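Laver les t-shirts noirs : 30 ou 40 ?

gedine86
Tout mon noir vire au gris souris. Vous lavez à combien ? 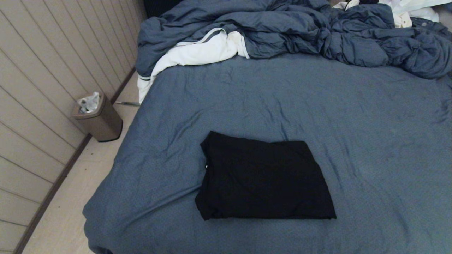 Je précise : à l'envers, essorage doux, et 2 bouchons de vinaigre — ma cuisine sent le cornichon, mais j'y crois.

Erasto_M
Le vinaigre ne fixe rien du tout. 30 degrés, point.

halima.nz
Pas d'accord, le mien est noir depuis 107 lavages. Oui, je tiens un carnet.

Erasto_M
Je m'incline devant le carnet. Pas devant le vinaigre.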